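**Students at Cedilard log home tasks for gripper project**

The manipulation course at Cedilard has moved its second assignment out of the lab. Students work in pairs at home with hand-held grippers and record short handling tasks on whatever table is available. The recordings go to the Plellen server, where they are checked for dropped frames and sorted by object type.

Each pair submits 14 tasks by Wednesday. Five must involve a container with clear walls, a category that gave last year's grasp model the most trouble. The model tended to place the contact point on the item behind the wall and close too early.

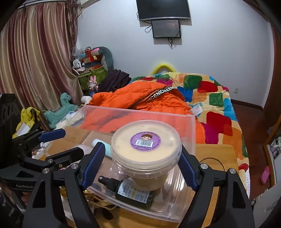 *A round tub inside a clear storage box, between open gripper jaws.*

Small, light items make up a second category. Cords and drawstrings are allowed, but they have to be tagged separately in the task sheet. Takes in which the operator's free hand touches the object are rejected. Opening width is logged for every take, and the zero point must be reset whenever the finger pads are changed.

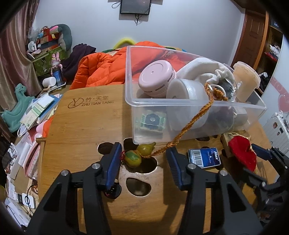
Guadalupe Sandoval would prefer fewer tasks and more repeats of each, arguing that a single take per object says little about grasp variation. She has asked for the next assignment to be cut to eight tasks, with three takes required for each.

The course staff have not decided on the request. The Uton scoring script, which compares planned and logged jaw width, will be run on all accepted takes in March. Pairs with rejected takes have nine days to resubmit. Spare pads are in the Aguirre lab, second drawer.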